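Robots coming to our showroom: what happens to the floor staff?

Posted in Work and Jobs > Retail and Warehousing
Tags: automation, furniture, rotas, training

teal_lanyard

I work for Ordale, a furniture shop with a showroom at the front and a stockroom behind. There are 18 of us on the floor across the week. In June we were told that the firm is going to try a two-armed robot for the tidying work: plumping and placing cushions, straightening throws, picking up things customers leave behind. The supplier is called Netance and the machine would run from 7 in the morning until we open, then again after closing.

At the moment that is my shift. I come in early, do the sofas and beds, then go on the till until lunch. The early start gets a small extra payment and I rely on it. The manager says hours are safe but was vague about which hours. We have been asked to sign up for "assistant operator" training and I don't know whether that is a real job or just a new name for standing next to it.

Has anyone been through this? I would like to know what the day looks like once it is in, what I should ask before I sign anything, and whether these things can handle soft furnishings at all. The one on the supplier's leaflet has proper fingers.

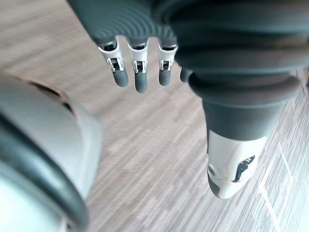

I am not against it. Some of my colleagues have bad wrists and would be glad to do less of the lifting. I would just like to know what I am agreeing to.

nightfill_dan_no_more

We had one at Clotaline for most of last year. It was bedding and cushions, so close to what you describe.

On soft furnishings: yes, it can do them, but a cushion is harder for it than a box. A box stays the same shape when you grip it. With a pillow the grip has to be firm enough to hold and the middle gets pushed in, so what you get at the end needs looking at. Ours used both arms for anything bigger than a small scatter cushion.

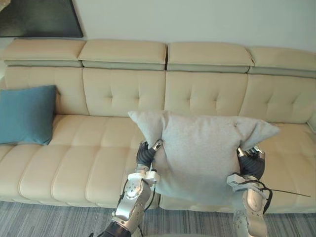
Grey pillow held between both grippers, over the sofa seat.

Placing it was the slow part. I could do a three-seater in the time it took to set one cushion. That mattered less than I expected, as it was working while the rest of us did deliveries, but it did mean somebody had to decide what it would do and what we would still do by hand. We kept the window displays for ourselves.

What changed for people:

The early shift went from four of us to two. The other two moved to late mornings. They did not lose hours but they did lose the early payment, and that caused more bad feeling than the machine did. Get this in writing before it starts.

The person on with the robot could not be on anything else. We were told at first that they could answer the phone as well. That lasted a few days. If it stopped halfway through a job you had to be there.

Breaks were awkward. You can't walk off and leave it going, so someone has to cover, and with two people in at that hour it was a nuisance. Ask how it will be paused and who is allowed to restart it.

The lifting did get easier. My shoulder was better by the winter and I would say so to anyone.

As for the training, ours was a proper day and a half with a certificate at the end, and no change in pay. I asked for the grade to be looked at and got a one-off payment of 900 pounds, split over two months. Others who didn't ask got nothing.

sofa_so_good

its fine, we have one, you stop noticing it after a bit. the fingers look delicate but they are ok. dont wear a lanyard near it

tam_rep_north

I am a workplace rep, and I have dealt with two sites that brought in a system called Tam, which does similar work. I can't speak about Netance, but the questions are the same.

Ask to see the risk assessment. You are entitled to be told about risks that affect you and what is being done about them. It should be for your building, with your floor and your layout, and should cover both of the hands and how far the arms reach.

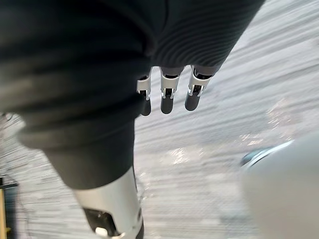

It should also say who can be inside the working area and when. At one of the sites it was marked with tape on the floor, and staff had got used to walking across it to reach the stockroom. Once they moved the route, the problem went away. If your stockroom door opens on to the area where it works, raise it now, before people have formed the habit.

Look at the floor as well. Cables are the thing I find myself writing down most often. They get run out for one job and left there, and the person coming through with an armful of cushions can't see their own feet.
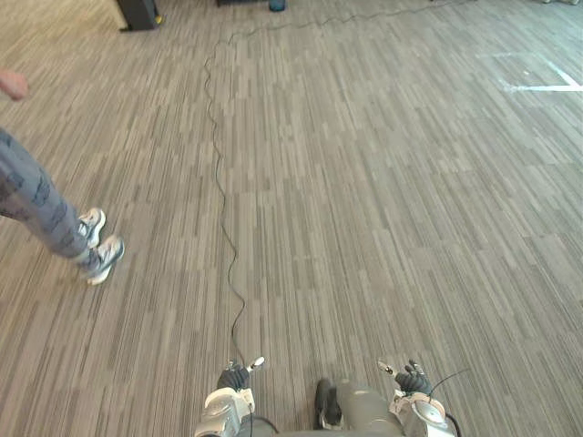 Long black cable lying loose across the carpet tiles, with someone walking to the left of it.

On the job title, ask for a written description of "assistant operator" and compare it with your present contract. If it includes responsibility for stopping and restarting the machine, or for other people's safety, that is extra duty and it is reasonable to ask for it to be graded. Ask too what happens to the role if the trial ends. One of my members was left between two jobs for a month when that happened.

On the early payment, check whether it is in your contract or is paid by custom. If it is in the contract they need to agree a change with you. If it has only ever been paid by custom you may still have a case, but speak to your own rep or an advice service with the payslips in front of you.

Don't sign at the meeting. Ask for a copy to take home.

teal_lanyard

Thank you, very useful. I have looked and the early payment is in my contract, in the part about hours. I have asked for the risk assessment and the job description. The stockroom door does open straight on to the sofas so I will bring that up too.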